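경비회사 바꾸면서 겪은 일 정리해 둡니다. 물류창고 관리하는 분들께 참고가 될까 해서 몇 개로 나눠 올려요.

저희는 창고 2개 동을 운영하고, 출입 인원은 협력사 포함 86명입니다. 작년까지는 Walla에 야간 상주 경비를 맡겼고 4월부터 Traletti로 옮겼습니다.

옮긴 이유는 단가가 아니었습니다. 월 금액은 Traletti가 조금 더 비쌉니다. 순찰 기록이 문제였어요. Walla는 종이 일지였는데 새벽 시간대 서명이 한꺼번에 적혀 있는 날이 여러 번 나왔습니다.

견적은 Hegde까지 세 군데 받았습니다. Hegde는 기동 순찰만 가능하고 상주는 안 된다고 해서 일찍 빠졌습니다. 기동 순찰만으로 충분한 현장이면 견적은 제일 깔끔했습니다. 출동 횟수별 금액이 따로 나와 있음.

계약서에서 제일 오래 본 건 대체 인력 조항입니다. 담당 경비원이 결근하면 몇 시간 안에 누가 오는지, 그 사람이 현장 교육을 받은 사람인지. 초안에는 "신속히"라고만 되어 있어서 시간으로 고쳐 달라고 했고 받아들여졌습니다.
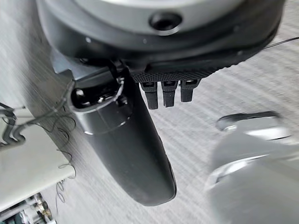 검은 테를 두른 연회색 원형 하우징, 아래쪽은 짧은 검은색 핑거 세 개.

이어서 배상 한도. 보험증권 사본은 꼭 받으세요. 저는 처음에 요약본만 받았다가 자기부담금이 빠져 있는 걸 나중에 알았습니다. 증권 원문에는 도난과 파손이 따로 잡혀 있고 한도도 달랐습니다.

인수인계는 생각보다 오래 걸렸습니다. 열쇠 목록이 실제와 안 맞았어요. 목록에는 있는데 없는 열쇠, 열쇠는 있는데 어느 문인지 모르는 것. 결국 후문과 전기실 실린더는 새로 갈았습니다.

출입카드도 같이 정리했습니다. 시스템에 퇴사자 카드가 그대로 살아 있었고, 작년 한 해 출입 기록 중 3973건이 사용자 이름 없는 카드였습니다. 대부분 임시 카드를 돌려 쓴 거였는데 누가 썼는지는 확인이 안 됩니다. 지금은 임시 카드도 발급할 때 이름을 적습니다.

순찰 기록은 Ollen이라는 앱으로 바꿨습니다. 지점마다 태그를 찍으면 시간이 남고, 빠진 지점은 아침 보고서에 표시됩니다. 지하 쪽은 신호가 약해서 기록이 늦게 올라오는 경우가 있습니다. 찍은 시간 자체는 맞게 남습니다.

현장 책임자는 Vesela Bošković 씨입니다. 첫 주에 외곽을 직접 돌고 조명이 안 닿는 구간을 도면에 표시해서 주셨어요. 하역장 옆 울타리 쪽이었고, 그쪽은 조명을 추가했습니다.

야간 근무자 인수인계 시간은 저녁 7시로 고정했습니다. 전에는 하역 끝나는 시간에 맞추다 보니 날마다 달랐고 그 사이에 정문이 비는 일이 있었습니다.

아쉬운 점도 적습니다. 월간 보고서가 너무 깁니다. 이상 없음 항목까지 다 들어와서 줄여 달라고 요청해 둔 상태. 주말 연락 창구가 콜센터로 넘어가는 것도 불편합니다.

업체별 단가는 계약상 공개 못 합니다. 열쇠 목록 양식은 개인정보 빼고 공유할 수 있으니 필요하신 분은 답글 주세요.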